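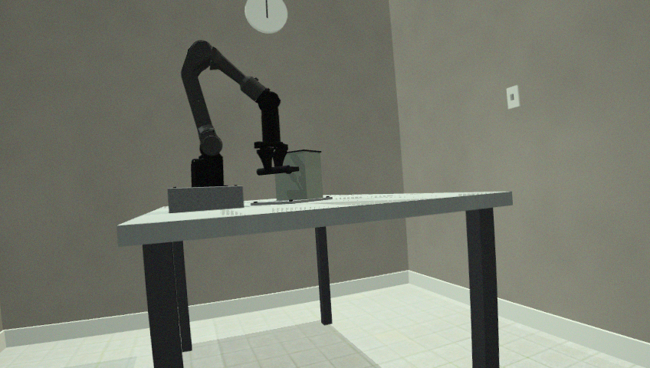
*Robot arm on a pale grey table, computer rendering*

**Riders wanted for the Perron long-term road test**

We run Perron, a motorcycle magazine for people who ride to work, ride on weekends and fix their own chains in the driveway. This spring we're putting together a group of everyday riders to live with one small bike, the Junley 400, and tell our readers what it's like once the new-bike smell is gone. We'd love to hear from you!

We have 15 places. The first group starts in late April from our workshop in Hodska, and a second group follows from Skelholm as soon as the bikes have been serviced.

**What you'll do**

- Keep a Junley for 4 weeks and use it the way you'd use your own – commuting, errands, a long Sunday loop if you feel like it
- Write a short ride log after each outing (a few lines is fine, and spelling doesn't count)
- Note your fuel stops and what you paid
- Join one group ride, a 116-mile route from Hodska to Skelholm by the old coast road, with a long lunch in the middle 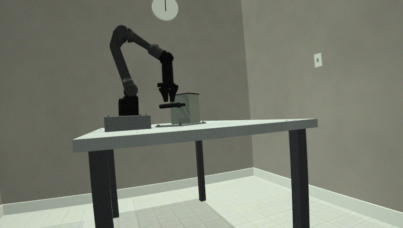
*Black arm with its two-fingered gripper open above a small box*

**Who we're looking for**

You need a full motorcycle license, a clean record for the past two years and your own helmet, jacket, gloves and boots. Beyond that we want a real mix. New riders, people coming back to bikes after kids, tall riders, short riders, riders who normally wouldn't look at anything under a liter – please apply. Our last group had too many sport bike people in it (we loved them, but every log was about lean angle).

You don't have to be a writer. An editor will go over your notes with you before anything is printed.

**What you get**

We cover insurance, servicing and tires, plus some $400 toward fuel and your time, paid when the bike comes back.
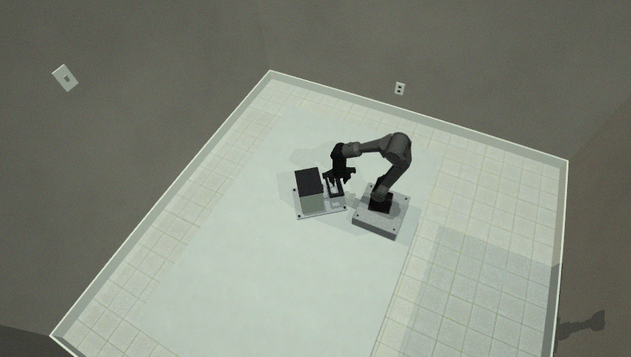
Bikes have to be parked off the street overnight, so tell us if you have a garage, a locked yard or a friendly neighbor with one. Passengers are fine after the first week. Track days are out, sorry.

**How to apply**

Send us a page or less about what you ride now, what you rode before it and what bugs you most about bike reviews. Add your height and the town you'd be riding from, and say whether Hodska or Skelholm suits you better. Applications close on 13th April, and we'll answer everyone, including those we can't fit in this time.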